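The Bolt Problem
Hand-held grippers promise cheap lessons for robots. The evidence so far is thinner than the pitch.

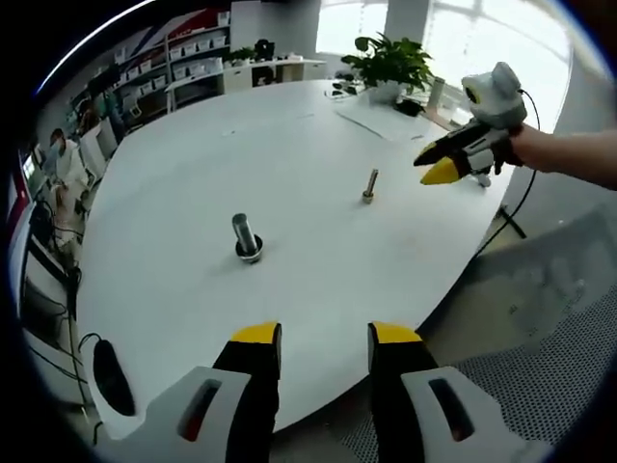 Can a robot learn a job from a person who never touches the robot? Up to a point, and the point depends heavily on how much the job varies from one try to the next.

Jõgi, the lab behind a method called Prendia, says that point is further out than most people think. Its recipe is simple. People pick up small parts with hand-held grippers, a camera on each tool records what the fingers meet, and a model is trained on the recordings. Only then does a robot arm get a turn.

The lab's headline result rests on 3000 recorded tries at handling upright metal bolts. After training, the arm finished 366 test runs and the lab called the outcome strong. Strong compared with what? The paper sets it against one older method, trained on 50 recordings. I would expect sixty times the data to win. I'd worry if it didn't.

Then there is the table. Big, white, by a bright window, with a bolt here and another there. Factory benches I have visited are gray, greasy and crowded, and the light comes from a tube that flickers. Prendia was tested in 3 rooms, all of them in the same building.

Ustodeo, a parts supplier, tried the released model on its own line in December and went back to its old fixtures. Triltari, which sells a rival system, calls the whole approach a dead end, though it would.

I don't think it is one. People are quick with these tools, and the recordings cost far less than time on an arm. But a fair test would give both methods the same number of tries and a bench neither has seen. Jõgi says that study is planned. It has not said when.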